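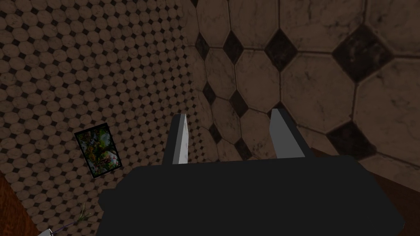 Call for testers: Shawky gripper simulation kit

Category: Calls & Opportunities / Robotics
14 shares | 2 comments

Gostis is looking for 20 people to test Shawky, our simulation kit for two-finger grippers, before it goes on sale. The kit comes with ready-made rooms, patterned floor and wall surfaces, small props, and a wrist view like the one at the top of this page.

You will install the kit on your own computer, work through a set of pick-and-place tasks, and write up what went wrong. We care most about finger contact, small flat items such as cards, and how the view holds up close to tiled surfaces. Expect to log 400 grasp attempts over the test period — the kit keeps the log for you.

You should have:
- some experience with a robot simulator, any kind
- a desktop or laptop with a separate graphics card
- time for 2 video calls with our team

A degree is not required. Students may apply. People who work for Dimura or Hivness should tell us so in the application.

Testers who finish all tasks receive $400 and a one-year license. Travel is not needed.

To apply, send a short note on your background and your computer's specs to Folasade Nnaji, test coordinator, by 16th January. Technical questions go to Eylül Yazıcı. Late applications go on the list for the next round.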